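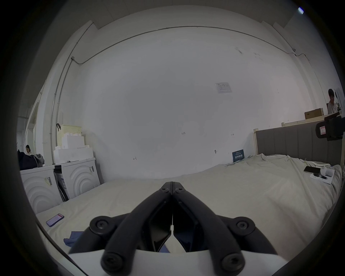
Plumasa Guest Rooms — progress report to Hayat
22 March 2022
Prepared by Zarmeena Khattak

Work on the bedrooms continued this period. The beds with upholstered headboards are in place in 10 of the 14 rooms. Wall painting is finished in those rooms, but pencil marks from measuring still have to be cleaned off.

Linen: Naveed Rind received 342 pieces from Pillik, including the blue cloths. All of it is to be folded to one size before it goes on the shelves. Folding is done on the bed, with the cloth spread flat first and the corners picked up after that. 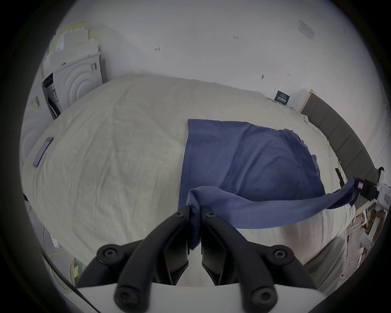 Blue cloth on the bed, one end raised.

Spending is within the approved budget. Two invoices from Pillik are outstanding — Aqeel Mengal has asked for corrected copies.

Next period: fit out the remaining rooms, clear leftover packaging and finish the linen list. We expect to send the next report in April.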